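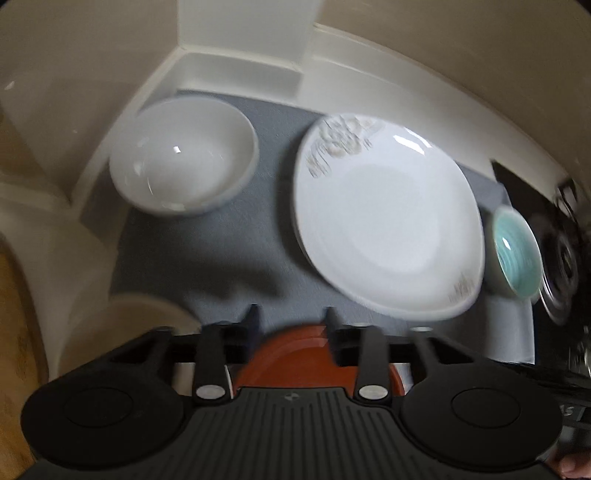

3.2 Collection of Tableware Demonstrations

Figure 4. View from the hand-held gripper during a tableware episode. A red-orange plate is held between the two fingers over a gray mat; a white bowl and a large oval plate with a brushstroke pattern on its rim rest on the mat.

The demonstrations were recorded by students in the second term of the Grurau project course. Each student team was assigned one home kitchen and used the same model of hand-held gripper, so that finger geometry and camera placement stayed constant across teams. The layout of the counter was left as found, except that a mat was laid down to mark the work area. The teams chose the dishes themselves. We asked only that the set include at least one bowl and two plates of different size.

An episode starts with the gripper clear of all dishes and ends when the fingers have released the last one. Students were told to grasp plates at the rim and to keep the wrist angle steady during transport. Figure 4 shows a plate held between the fingers. Pauses longer than a few seconds were trimmed in the Claritz annotation tool, and the trimmed segments were stored separately.

In total, 2562 episodes were submitted by 13 teams. Of these, 311 were rejected at the first check. The most common cause was loss of camera tracking when the gripper passed close to a blank wall, where few visual features are available. A smaller number were rejected for dropped dishes or for missing finger-width readings. Teams with a high rejection rate repeated the pose calibration before recording again, and their later submissions were checked under the same criteria.

Two properties of the data affect training. First, motion blur is present in many images, mainly toward the sides of the view during fast lateral moves. We kept these images, as the same blur occurs when the policy runs on the arm. Second, a held plate can hide part of the work area. In Figure 4 a cream-colored round object at the lower left is partly hidden behind the gripper. The policy therefore receives a short history of images in addition to the current one.

3.3 Evaluation Protocol

The trained policy was tested on the arm in the Toledo teaching lab in May. Each condition was run for 100 trials, with dish positions drawn from a fixed list shared by all conditions. A trial was scored as a success if every dish reached its target region upright and without contact between the arm and the wall. The baseline was the Drarnero controller used in the previous year of the course, with its grasp parameters unchanged. Trials stopped by the safety limit were scored as failures for both methods.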